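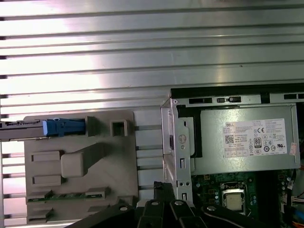
Hi Hilde,

Time for the January update on the Mai migration, and I'm happy to say it's mostly good news! We've now moved 1,188 customer accounts out of the old Cokex database and into Mai, and the sales team at Jindside has been working in the new dashboards for two full weeks (with only a little grumbling).

The duplicates were the big headache. Femke Declercq wrote a matching script that caught roughly 3,000 of them, and she's still going through the odd ones by hand. 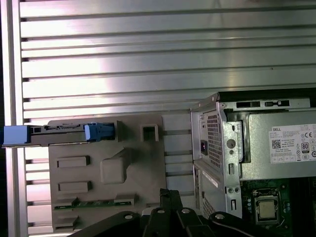

Drive caddy with its blue latch, on the gray mounting plate

Money first, I know you'll ask. We've spent 42 percent of the grant, a bit under plan, mainly thanks to Mastau letting us keep the old license through spring. I'd like to move what's left over into training. 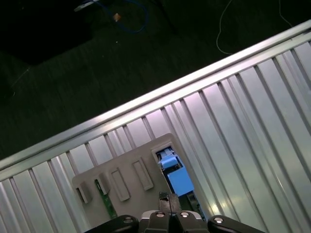 Reporting is where I'd like your opinion. Sales wants every chart they ever had in Cokex, and I'd rather start with the few they open daily. Right now the test page is all gray stripes, light and dark, a lot like that ribbed metal panel, and my eyes give up by the third row! Femke is trying out some colors.

Still open: the nightly sync with billing. It failed 2 times last month, both times on the same bad date field,
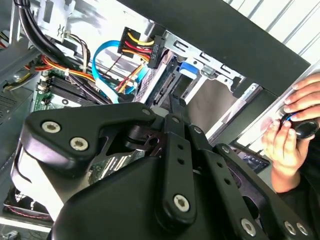 and we've put in a check that skips the record and e-mails me. Can you send me the name of your contact in billing?

Print this page | E-mail this page

Contact | © 2020 Mastau | Back to top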